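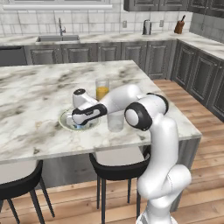 A large kitchen island with a white-and-gray marble countertop.

About Hellwig Stone

Hellwig Stone cuts, finishes and installs natural stone for homes in Urau and the towns nearby. Most of our work is kitchen counters. We also make vanity tops, window sills, hearths, stair treads and the odd garden bench.

The company started as a monument shop. For years we cut headstones and building plaques, and kitchen work was something we took on in the slow winter months. Over time the kitchens outgrew the monuments, and we moved from the old shop behind the rail yard to our present building on Pronivitz Road. We still letter a few headstones each year for families who ask.

The yard

We keep 600 slabs in stock, standing on racks under a roof so you can look at them in any weather. Marble and granite take up the front rows. Soapstone, slate and quartzite are in the back, next to the remnant racks. Remnants are priced on the tag and sold as they are. They work well for small vanities, pastry boards and shelves.

You are welcome to walk the yard without an appointment. Bring a cabinet door or a piece of flooring if you have one. Stone looks different next to your own wood than it does on a rack, and we have seen plenty of people change their minds once they held the two together.
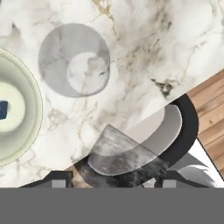

White marble with soft gray clouding and golden-tan veins.

How a job goes

You pick a slab and we put your name on it. Once your base cabinets are in and level, we come out and make a template. Before we cut, we lay the template on your slab and ask you to come in and approve the layout. This is when you decide where the seams go and which part of the pattern ends up by the sink. Please don't skip this visit. It is much easier to move a template than a finished counter.

Cutting, edging and polishing take 5 working days for most kitchens. Larger jobs and fancy edges take longer, and we will tell you so in the written quote. Our own crew does the installation. We do not do plumbing or electrical work, so your sink and cooktop need to be disconnected before we arrive.

Care and repairs

Marble etches. Lemon juice, vinegar and wine will dull a polished surface, and a sealer will not prevent it. If that would bother you, ask about a honed finish or look at granite — we would rather have that talk before you buy. We seal every marble top with Zostero before it leaves the shop and leave you a small bottle for touch-ups.

We repair chips and loose seams on our own work and on counters made by others. Send a photo first so we can tell you if it's worth the trip.

Find us

Hellwig Stone
855 Pronivitz Road, Urau
Enter by Gate 116. Customer parking is to the left of the office.

Page last updated May 6, 2019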